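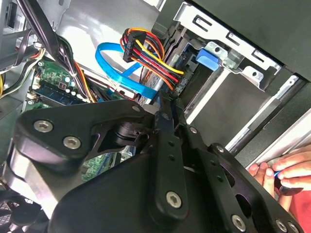 Old PCs and what I do with them: your questions

Do you take machines that won't switch on?
Yes please! Dead ones are half the fun. I've had 33 towers through the shed at Gurnby and plenty of them came in completely silent.

What about my files?
Take off anything you want to keep before you drop it round. I wipe every drive twice (slow, but I sleep better), and after that your holiday snaps are gone for good.

Can I post one to you?
I'd rather you didn't – the last one from Roltden cost its owner a fortune. I drive over to Nitside every March if you can hang on till then.

Do you sell them?
I do, from £8 for a basic one. No monitors, sorry, I've run out of shelf.

Will it run the latest games?
Ha, no. Email, letters, a bit of telly, fine.

How long is the wait?
Roughly 2 weeks, longer if I need a part.

Page last changed 9/22/19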